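Zandier opens up its gripper comparison, toy bin and all

FOR IMMEDIATE RELEASE

Hi, I'm Rhiannon Trevor, I run the test bench at Zandier, and I've been given this release to write in my own words, so I'm going to enjoy it. In April we're publishing the full results of our bin-picking comparison, in which three grippers (the Imel, the Sial and our own Hemau) all took turns at the same kind of job: reach into a crowded bin of toys, get hold of something and bring it out.
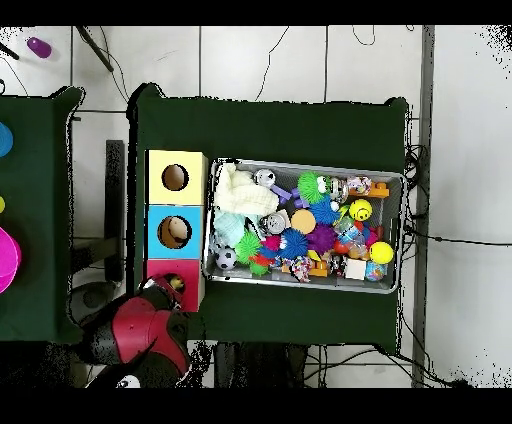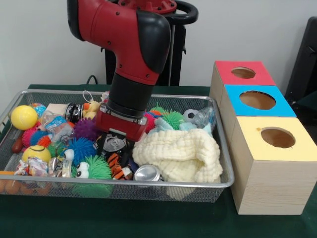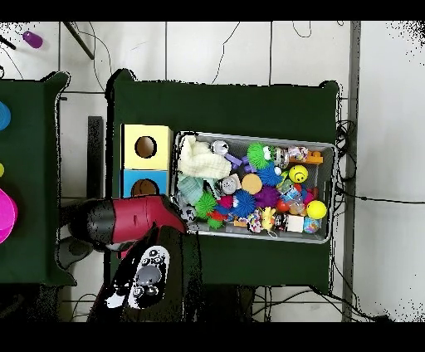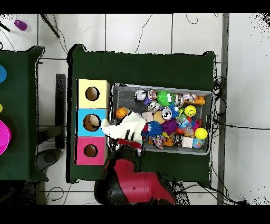
A bin full of toys and the boxes with round holes next to it, at different moments and from more than one viewpoint.

Rosário Pinheiro read an early draft of the results and told us that a single success rate was close to useless for anyone buying a gripper, and that the misses ought to be sorted by what the fingers were doing when the object got away. I grumbled for an afternoon and then we went back and sorted them. It made the report longer and a lot better, so thank you, Rosário!

Now the numbers. We logged 3,544 pick attempts across the three grippers, and 2,129 of those ended with the right object out of the bin and let go where we wanted it. If that sounds low, please bear in mind that we didn't tidy between attempts. Whatever pile the last pick left behind was the pile the next one had to deal with, and we only reset when a run was finished. I've read plenty of comparisons where each object sits by itself on a clean surface, and I understand why people do it (it's so much quicker), but our customers write to us about bins.

The part I was most looking forward to was the soft stuff. Spiky rubber balls are kind to almost any gripper, as the spikes give the fingers something to close on. Cloth and plush are another matter. The Imel closes fast and hard, and with a bunched-up towel it often took a pinch of fabric and then dragged the neighbors along too. The Sial was gentler and slower and did nicely on plush, but it struggled with anything smooth and round wedged against the wall of the bin. Our Hemau landed in between, and I'd love to say it won everything. It didn't! It came second on clear containers, and that's in the report with the rest.

We also tried two camera positions, one up at head height looking down at the table and one fixed to the side. Head height was the better of the two for choosing what to pick. The side camera earned its keep once the fingers were down among the toys and the arm was blocking the other view. Running both together cut our wrong-object picks to 79 over the whole comparison, and most of those were a neighbor that came up along with the target. I'd budget for both cameras if you can, and if you can only have one, start with the high one.

For the controller we kept the same settings for all three grippers, apart from closing force, which each maker specifies differently. A few of you asked at our last open bench whether that was fair to the Sial, which ships with its own tuned profile. Good question, and we've added a separate run with that profile switched on. It helped with plush and made no difference I could find with the hard plastic pieces.

The report covers 21 object types, with a page for each one giving the attempts, the misses and the way it was missed. We're including the reset procedure, the finger drawings for the Hemau and the log files, so you can check my arithmetic or rerun the whole thing with a gripper of your own. If you do, please send me what you get, even if it makes ours look bad.

Availability

The report and logs will be free to download from the Zandier site in April. Printed copies can be requested through the press desk. Bench visits are open to press and to labs working on picking, mornings only, and you're welcome to bring a gripper as long as you send us the mounting pattern beforehand.

Press contact: Rhiannon Trevor, Test Bench, Zandier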